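Théière Fillo et ses tasses, céramique beige

Réf. 2266. Vendue par Primovdale, fabriquée par l'atelier Parkach.

« Le thé comme il devrait toujours être servi », dit la fiche du fabricant. Nous avons gardé la théière et laissé la phrase.
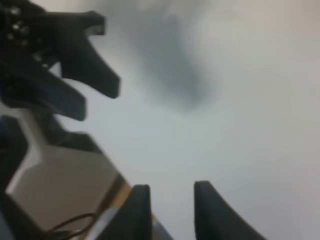
Deux doigts de pince gris foncé, flous, devant une surface claire.

Parkach affirme que la terre non émaillée « adoucit » les thés noirs. Osvaldo Lacerda, notre acheteur, a goûté à l'aveugle en novembre contre la Mulligan en porcelaine. Il n'a pas su dire laquelle était laquelle.

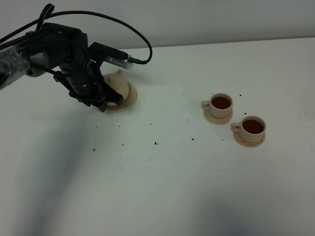
Même réserve sur le bec « anti-goutte » : le nôtre goutte quand on verse lentement. Un geste franc règle à peu près la question.

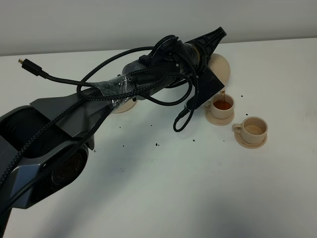
Service dans l'une des deux petites tasses.

Entretien : eau claire, pas de savon, pas de lave-vaisselle. Le culottage promis « en quelques semaines » nous laisse perplexes ; Ismael Magalhães attend toujours le sien au bout de 10 mois.

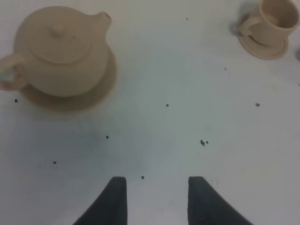 Reste une forme simple, un couvercle qui tient et une anse où passent les doigts. À 1095 couronnes, port compris, c'est cher. Retour possible sous 10 jours, pièces non utilisées.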